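Kitchen Table Tips: Teaching the Software to Handle Soft Things

Posted by Graciela Bravo in Workshop, January 2020

Several of you wrote in after my piece on folding towels with two grippers, and most of the letters came down to one question: why does the planner do so well with a block of wood and go to pieces over anything fuzzy? I have been fighting with that very thing since November, so pull up a chair and I'll share what has helped at our house (and in Aurelio Zepeda's garage, where the Kastine planner gets most of its exercise).

Start with the grasp picker. Ours used to choose the highest point on the cloth, and with plush that is very often just a puff of pile with nothing much behind it. Ask it to look for a fold instead, a place where there's fabric on both sides for the fingers to close on. I also have it shrink the cloth outline by 12 millimeters before it chooses anything, so the fuzzy rim doesn't get mistaken for real cloth.
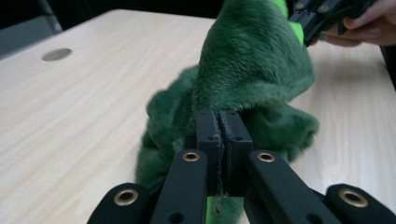 Next, let one side hold while the other one works. If both sides are allowed to move whenever they please, the tracker loses the shape of the cloth and you'll be there all evening! I put in a simple rule: the second grip has to report closed, then there's a wait of 200 milliseconds, and only then may the first one let go. It's a dull little rule and I love it dearly.

Dark green, navy and brown plush will fool a depth reading, so check the color picture too. A lining or trim in a brighter shade is a lovely landmark if your piece has one, and you can give it its own label in the perception settings. Pilar Acuña does this with her slippers and bath mats, and her matching score went from 47 to 79 without touching anything else.

Loose threads are a nuisance. Wipe the finger pads between runs with a bit of tape wrapped sticky side out, and have the software remind you, or you'll forget the way I do.

And please save your settings under a plain name, with the fabric in it! I once lost a whole afternoon to a file called "new new final," and I still don't know which blanket it was for.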